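Aldale Noodle Shop to Reopen in May With a Shorter Menu

03/12/2022

Wotia, the noodle and dumpling shop on Villanueva Street in Aldale, will reopen in May after a winter closure, owner Birgit Hagedorn said.

The shop will come back with 20 dishes, less than half of what it served before. Cold sesame noodles, pork and chive dumplings and the hot bean paste soup are all staying. The fried rice plates are gone, and so is the weekend brunch.

"We were prepping too many sauces and throwing a lot of them out," Hagedorn said. "I would like to make a few things every day and make them well."

Kai Albers, who has cooked at Wotia since it opened, will run the kitchen. He has been testing a new chili oil made with dried peppers, star anise and a little black vinegar. It will be sold by the jar at the counter and used in the soup, which customers can order mild, medium or hot.

Dumplings will be folded by hand each morning. Albers said the kitchen can turn out 839 in a day with the staff it has now, and sales will stop when they run out. Frozen bags will be offered later in the year if a second freezer can be installed.

The dining room is being repainted and the old booths have been taken out. The shop will be open for lunch and dinner, with takeout orders accepted by phone until one hour before closing. Gift cards bought before the closure will still be honored.
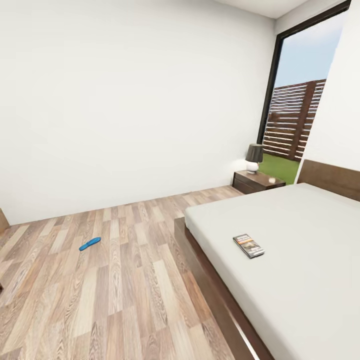 Wood-look plank flooring and a plain white wall in a computer-rendered bedroom.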